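The gripper that let go

Cycle 42 was the first one with a piece where it should not have been. Until then the chess routine at Nedside had run without a fault logged. The arm picks a white piece off the magnetic board, carries it clear, puts it back, then moves to the next square. On cycle 42 the fingers opened in mid-travel and the piece dropped onto the mat. The arm carried on to the target square, made its placing move with nothing in the fingers, reported success and went to fetch the next one.

A chess piece falling on a mat does no harm. The same program structure is meant for heavier parts later in the year, and there it would matter a good deal, so I stopped the run and spent the rest of the week on it.
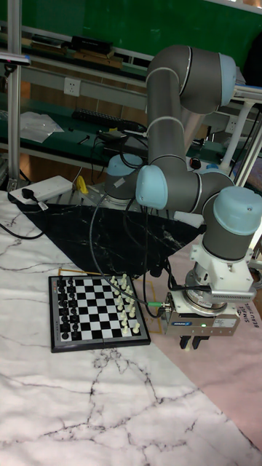 Fingers open beside the board, gripper cable looping back towards the base.

What the log said

Narkovard, our control program, writes one line per command and one line per reply. For the failed cycle it had a close command, a reply of "object held", a lift, and then a gap of 225 ms in the gripper replies. After the gap the gripper answered again as normal. There was no error line. The arm's own controller had nothing either, as from its side nothing had happened: no contact, no joint fault, no stop.

I first suspected grip force. The pieces are small and rounded at the head, and the board magnets pull against the lift. I put the force up one step and ran it again. The piece dropped on cycle 17, with the same gap in the log. Force was left alone after that.

Next came pick height. If the fingers close too high they sit on the curve of the head and the piece can slide out. I went through the taught heights for the white side and found one row 2 mm too high, left over from an older board. I corrected it. It was a real mistake and worth fixing, but it had no bearing on the gap, and the drops continued. 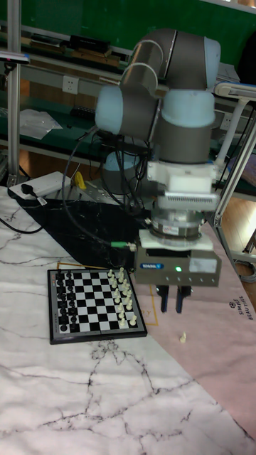 The connector

The gripper takes its power and data through one cable, which plugs into the side of the housing at a green connector. From there it runs back to the base in a loop. I had set the length of that loop with the arm in its rest pose and had not checked it through the full wrist turn.

Kagiso Venter suggested jogging the wrist by hand speed with the log open, and watching for missed replies. We had one inside ten minutes. With the wrist turned to reach the near corner squares, the loop draws tight and pulls sideways on the plug. The retaining ring was done up, but not fully home. A sideways pull was enough to break contact for a moment.

When the gripper loses power it restarts, and on restart it opens to its home position. That is a setting, and we had left it as delivered. So the chain was: cable pulls, power drops, gripper restarts, fingers open, replies resume. Narkovard asked for status only after a gripper command, never during an arm move, so it had no way to notice.

The light on the gripper housing gave no help. It is green in normal running, and it came back green after the restart too quickly for either of us to catch by eye. 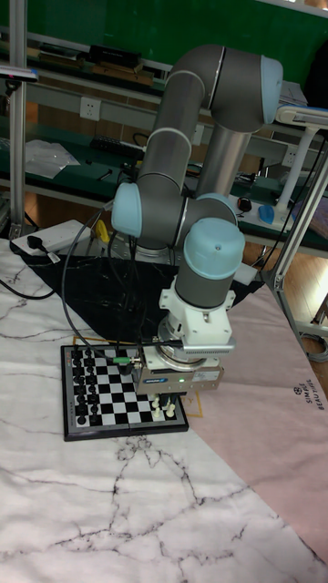 Over the near corner of the white side. The gripper cable goes out to the left and back round the wrist.

Changes made

1. The connector has been reseated, with the ring tightened fully and marked with a paint line so that any turn shows.

2. The loop is longer and now has a Bresora clip on the link above the wrist, so the load goes into the clip instead of the plug. I checked it at both ends of the wrist turn and at each corner of the board.

3. Gripper restart behaviour is set to hold position. The fingers will not move after a power loss until a person clears the fault.

4. Narkovard now reads gripper status throughout every move that carries a piece. A missed reply or a change from "object held" brings the arm to a controlled stop.

5. The success report after a place move requires that a piece was held just before release.

To test items 3 and 4 I unplugged the gripper supply at the bench end during a slow carry, guard zone clear and one hand on the stop. The arm stopped and the fingers stayed shut on the piece. I repeated it with a bishop and a pawn, same result.

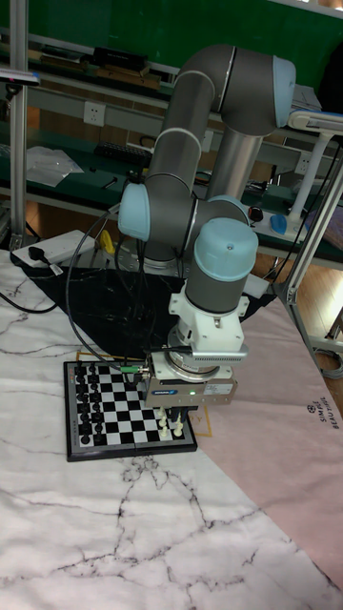
Still open

Holding position only works because this gripper does not need power to stay closed. The other one we own, on the Kulkarni rig, is sprung open, and a power loss there will drop the part whatever the software does. That rig stays on foam blocks until it has a different gripper or a tray under the whole path.

I also want the restart count written to the log at start-up and at the end of each run. The gripper keeps the number internally, and reading it on day one would have saved me the detour through grip force.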